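Can a Machine Do the Chores Yet? A Term Project in Doubt

Final report, Household and Retail Automation project
Nantana Suwannarat
July 24, 2020

Summary

My project question was whether a robot arm with a two-finger gripper can do small chores well enough that a person would want to hand them over. I picked chores from two places I know: a shared apartment and the back room of a shop. My answer after a term is no, with a few exceptions that I think are less exciting than people in the field make them sound. I came into this doubtful and I have tried to say where the doubt was fair and where it wasn't.

Why I chose this

In high school I worked at Nestdale, a housewares store. The jobs that ate up the shift were dull: put the cups back where they belong, fold the gift boxes, break down the shipping boxes, straighten the shelf a customer just went through. My manager used to say a machine would be doing all of it by the time I graduated. I graduate next year and as far as I know they still hire teenagers.

When I read the material that companies put out, I noticed that the demo is nearly always one object on a clean table. Cedix has a clip where an arm sets down a mug and then the clip ends. Zoltach sells a shelf-tidying system and its brochure has a success rate on the first page, with the list of objects it was measured on left out. I wrote to ask for the list in March and have not had a reply.

What I counted as a chore

I wanted rules that were written down before any trials. A chore had to be something a person would do without thinking. It had to start from a normal mess and it had to end in a state where a person would not need to come back and fix it. That last rule turned out to matter more than the others. A box that is folded and bulging open is not a folded box. My lab partners thought this was harsh. I still think it is how anybody's roommate would judge it.

Picking things up

Drinkware was the part I expected to be easy, and mostly it was. A tumbler is stiff and it doesn't change shape when you squeeze it. Gripper fingers on either side of a cylinder are a good match for the job.
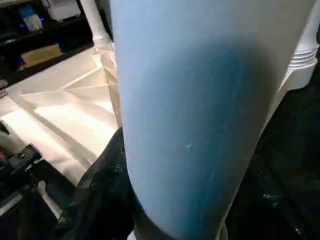 Over the term I logged 1090 pick attempts on rigid items such as bottles, cups and cans. I am not going to argue that the arm was bad at these. It was fine, and on a good afternoon it was dull to watch. My complaint is about what gets built on top of that result. A pick is the first second of a chore. Putting away a water bottle means knowing that it goes on the shelf, that the shelf has room, that the lid is on, and that the thing behind it won't get knocked over. Most of our setups skipped all of that by having a person decide ahead of time where the object should go. The person was me, and I would not call what I did that term a labor savings.

Floors were also worse than tables. An apartment has furniture legs, cords, paper, and things that somebody dropped and forgot. The planning software treated each of those as either a wall or as nothing. I watched it make a long detour to avoid a sheet of paper — a toddler would have stepped on it.

There is a paper from the Farías group that we read early in the term, and its argument is that once grasping is solved the rest is bookkeeping. I disagree. The bookkeeping is the chore.

Folding and closing

Boxes are where my doubts got stronger. Cardboard looks like a rigid object until you push on it. A flap bends, springs back, catches on its neighbor, or slides off the edge of the pad. People handle this with their fingertips and don't look much. With two fingers the arm can hold a panel or it can push one, and a gift box often wants both at the same time. The thin edges are hard for the cameras as well. Under a bright lamp a white panel on top of another white panel washes out, and the crease you need to find is hardly there.

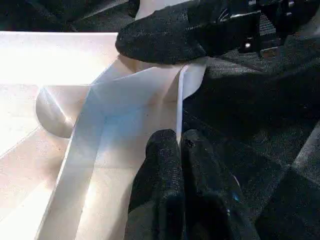 4. Results and Discussion

4.1 Time

Time is what a shop would ask about first. I folded gift boxes myself as a comparison and averaged 40 seconds per box, taking it slow. The arm averaged 175 seconds on the trials it finished. I left out the trials it didn't finish, so that number flatters it.

4.2 Supervision

I kept a log of every time a person stepped in, whether to stop the arm, move an object back or restart the program. Across all the chores there were 2459 entries. Some were my own nerves, and a braver operator would have had fewer. Even so, a helper that has to be watched the whole time has not given you your evening back.

4.3 Where I was wrong

I had expected the gripper pads to be the weak point and they held up well. I had also expected progress to be flat, and the later picks were clearly better than the early ones.

4.4 Limits of this project

One arm, one room, one student with opinions. I also chose the objects, and I can't rule out that I chose annoying ones.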